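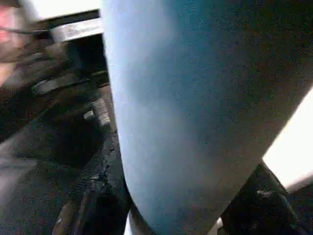

Charging for the chairs would be the end of small block parties, one Rondport resident told the town council this fall, and the people who stopped borrowing first would be the ones with the least money to spend. Another resident answered that the chairs had never been free. Taxes bought them, and taxes paid for the truck.

The argument has run on and off since the meeting of 10 October 2022, when the council first looked at what it costs to lend out folding tables, canopies and chairs. The town owns 1,544 chairs. They go to graduation parties, church suppers, yard sales, funerals and the chili cook-off, and in a busy summer week there are few left in the depot on Bogdan Street by the time it closes.

Rondport has lent furniture for longer than most people there can remember. It started with wooden chairs from a school that was shutting down. The town kept them in the school gym and let anyone with a local address sign for them in a ledger. When the gym was torn down, the chairs were moved to a former feed store on Bogdan Street, which has a loading dock and a roof that has been patched more than once. The ledger moved too, and is still on a shelf in the office.

The wooden chairs are gone now. They were heavy, and the glue joints gave out in damp weather. Metal folding chairs replaced most of them, and later the town bought plastic ones for outdoor use. Plastic can be hosed off and left in the rain overnight. It also weighs less, a real difference to somebody loading a pickup alone.

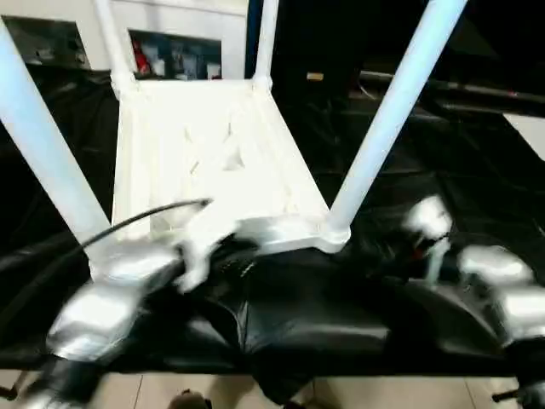 A plastic chair upside down, with the underside of the seat showing.

The latest large order was 400 stacking chairs from Solleretti, a furniture maker two counties over. The town picked them after borrowing a few samples and leaving them out on the dock through one winter. Cheaper chairs were on offer. The depot staff preferred a model whose legs could be replaced, and that preference went into the bid papers word for word.

Borrowing is simple enough. A resident books online or by phone, picks up the furniture at the dock, and has 48 hours to bring it back. Deliveries are made only to schools, the senior center and the fairground. The booking system was set up by Skilinance, a small software firm, and it took the place of a wall calendar and a box of index cards. Some longtime borrowers still call, and the office enters the booking for them.

The trouble is the return trip. Chairs come back late, or they come back to the wrong place. A stack turned up behind the library last December and stayed there until the snow melted. Others get mixed up with chairs belonging to the Lutheran church, which bought a similar style, and every spring there is a swap. The town has tried stenciling its name on the backs, but the paint wears away with washing. Tags were suggested at one point – they would cost more than some of the older chairs are worth.
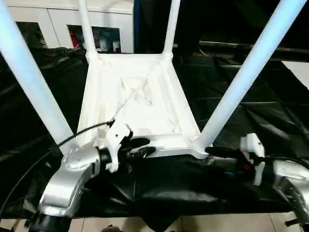 Molded ribs cross on the underside of a white chair seat.

The fee under discussion is $2 a chair, with no charge for bookings by schools or for funerals. Supporters say it would pay for a part-time job at the dock and for replacement parts. They point out that a private rental company charges more and adds delivery on top. For a backyard party with a few dozen guests, the town's price would still be low.

Opponents start from a different place. They see the chairs as something like the library's books. A person who borrows them for a street party is doing work the town would otherwise have to organize, and the town gets a closed-off block full of neighbors in return. Several have proposed a deposit in place of a fee, refunded when everything comes back on time. The finance office does not like deposits. Each one has to be taken, held and paid back, and the hours add up.

Other towns in the area have gone both ways. One gave up lending altogether after its storage building was sold, and handed its tables to the fire department. Another charges by the truckload, whatever is on the truck, and finds that borrowers take more than they need to get their money's worth. Rondport's staff went to look at both and came home without a firm recommendation.

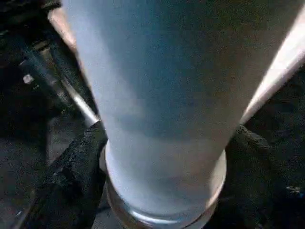

What happens if a chair comes back broken? The borrower notes the damage on the return slip and the depot decides whether it can be repaired. There is no penalty for ordinary wear, though a borrower who loses a whole stack can be billed for it.

The council has put off its vote twice. Bookings for next summer are already open, at no charge, and the first graduation weekend is full. Anyone who still needs chairs for that date has been put on a waiting list, and the office on Bogdan Street will call if a booking is canceled.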